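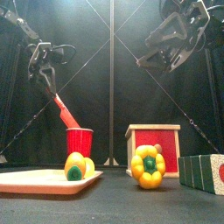 Play food on a dark grey cloth: yellow toy peppers, a red plastic cup with an orange-red knife in it, and a toy watermelon slice.

Play food

By the Listoseck household desk
Oct 9, 2024

Play food is the general name for toy versions of things people eat, along with the cups, trays and blunt knives sold to go with them. It is made in plastic, wood, felt and card, and is mostly used by children in pretend cooking and shopping games.

Materials and form

Fruit and vegetables make up the bulk of most ranges. Peppers are a common choice, as the lobed body and green stem make them easy to recognise even when badly moulded. Watermelon is usually sold as a slice or block, with a striped rind down one side and a patch of red flesh. Makers seldom keep to one scale. A pepper may be larger than the cup beside it, and two peppers on the same tray may not match in size or shade.

Sets described as "complete" should be treated with some care. The Gevo catalogue for May lists a kitchen set of 200 pieces, but the total includes stickers, paper labels and each half of every item that comes apart. Steiner counts the lid of a box as a separate piece.

Cutting sets

Some play food is made in halves held together by hook-and-loop tape or magnets, so that it can be "cut" with a toy knife. Plastic knives are the usual kind. The tape tends to clog with fluff and the halves then fall apart when picked up, a fault that sellers rarely mention.

Claims about learning

Play food is widely advertised as teaching healthy eating, counting and good manners. The evidence offered is often thin. Prurkar, a toy seller, has stated that its wooden vegetables "encourage greens at mealtimes", citing a survey of 600 buyers. The survey asked whether they were pleased with the toy - it did not ask what their children ate. That children enjoy the game is not in dispute.

Storage and care

Open boxes and trays are the normal way to keep play food. Sorting by type is often advised in home magazines and seldom lasts. Hard plastic can be washed in warm soapy water, while wooden pieces should be wiped and never left to soak.

Collecting

Older sets have a small resale market. Prices of 444 and even 2,000 have been quoted for boxed Steiner sets, with no currency given and no record of a sale.

We use cookies to remember your settings. Accept all | Manage choices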